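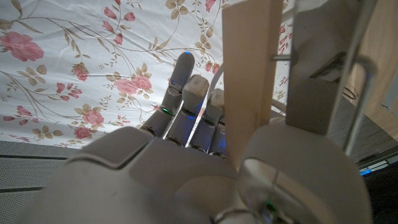 945 miles in the Vostley Halleck

Long-distance test: the estate that nearly wasn't

Picked it up at six in the morning, keys through the letterbox, no handover, no leaflet. Fine by me. The Halleck is meant to be the simple one. Petrol engine, manual box, big boot, 16-inch wheels with proper tyres on them. When did you last see sidewalls like that on a new car?

Vostley very nearly didn't build it. The estate was dropped twice in favour of yet another tall hatchback, and only came back when the Prodari dealers abroad kept asking for a load carrier. So the story goes. Viktória Orbán ran the body programme and doesn't dispute it.

"We had the rear end on a shelf," she says. "Literally a shelf. Clay, quarter scale, dust on it. I took it to the meeting in a carrier bag."

The plan, such as it was: north, over the hills, down the far coast, back by motorway. 945 miles by the end. Two drivers, me and Ruwan Debnath, who likes to have the window open in all weathers.

First impressions. Seats good. Very good, in fact, after the old saloon's, which had a bar across the small of your back that you felt by the second roundabout. Wheel comes out far enough. Pedals slightly offset to the right, you forget it by lunch. Heater controls are knobs, three of them, and they click. Screen is small and sits low, and on a bright morning you can't read the thing at all. Ruwan hung his hat over it.

Engine's a bit flat below two thousand. Above that it pulls well and sounds busy. At 70 in top it settles, and what you hear then is the door mirrors. Mostly the passenger side. We stopped and pushed at the rubber seal, drove on, same noise.

Hills next. Rain, sheep, gravel washed over the road in two places. This is where the tall tyres earn there keep. The Halleck leans, there's no getting away from it, but it leans early and then stops leaning, and you can carry on steering. Brakes take some getting used to. Lots of bite at the top of the pedal, not much to lean on after. I'd got the hang of it by the second pass and Ruwan never did, so every village was a nod of the head for whoever was in the other seat.
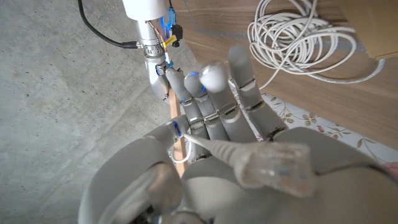 The boot, and what went in it

Flat floor. Low sill. Rear seats fold with a lever either side of the tailgate, and they go down in one movement, headrests and all. We had camera bags, a cool box, wet boots, Ruwan's folding bike (why?) and a spare wheel. Yes, a spare wheel, full size, under the floor. A dealer option, and you should tick it.

The load cover is the weak spot. It rattles. Take it out and there's nowhere to put it, so it lives across the back seat and slides about in corners. Orbán says a new bracket is coming in the autumn. Cars already sold won't get it free, which seems mean.

We stopped overnight near the coast with Tharindu Matubbar, who runs three old Munasinghe estates as airport taxis and had firm views before he'd even got the door open. Looked at the sill plate. Looked underneath. Asked how you change a headlamp bulb, and we didn't know, so he found out. Battery tray has to come loose on the left side. Right side, half a minute. He wasn't impressed.

"My drivers will do that in the rain at four in the morning," he said. "Somebody should have thought about them."

He liked the roof rails though. And the door pockets, which take a big flask standing up. He drove it to the harbour and back and came home saying the clutch was too light. I'd say it's about the best thing in the car, so there you go.

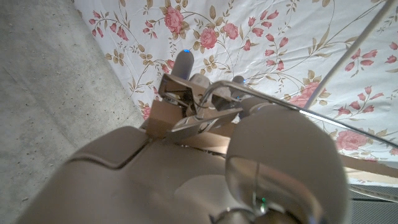 Folded plates and hinge parts, close to.

The return leg was all motorway, and dull, and the Halleck was good at it. One stop for fuel. Cruise control is a stalk, set and forget, no nudging at the wheel. Lane warning can be turned off with one button and stays off untill you next start up. We both got out at the end without groaning.

Fuel use was better than I'd feared and worse than the brochure. Hills did that. Also Ruwan's window.

Price is the sticking point. The basic car looks cheap, then you add the spare, the rails and the better headlamps and you're into Munasinghe money, and the Munasinghe has the bigger engine. Abelardo Londoño, in charge of sales at Vostley, says most buyers will go for the middle trim and be done with it. Middle trim gets you leather on the wheel and larger rims. Don't. Keep the small ones.

Orders open in June, first cars a few weeks after. A diesel is being looked at and Londoño wouldn't be drawn on when. I'd have the petrol, in the green, with the load cover left in the garage.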